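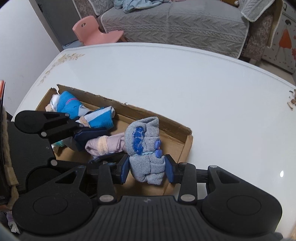 Figure 1. Grey terry sock bundle with an elastic tie, over the cardboard box.

3.2 Shrinkage and drying time

The second part of the project compared how sock fabrics behave under repeated domestic washing. Three knits were bought from the Delanari outlet in February: plain cotton, cotton terry and a fuzzy acrylic yarn. Each sock was numbered on the toe with thread, and its length from heel to toe was recorded before the first wash.

All washes used the same programme and 10 g of Pesura powder. The socks were dried flat on a rack in the laboratory corridor – the tumble dryer was out of service for most of the term. Mass was read every 30 minutes until two readings agreed.

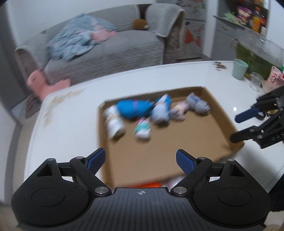
Between cycles the socks were rolled and kept in open boxes, so that air could reach them and no weight was placed on the pile. Terry held 134 g of water per 100 g of dry fabric after spinning, the highest value of the three. It also took longest to dry. Acrylic lost almost no length, while plain cotton shrank mainly in the first two cycles.

The Benítez method corrects drying time for room humidity. It was applied to the cotton results only, as the humidity log for the other two sets is incomplete. The raw readings are listed in Appendix B.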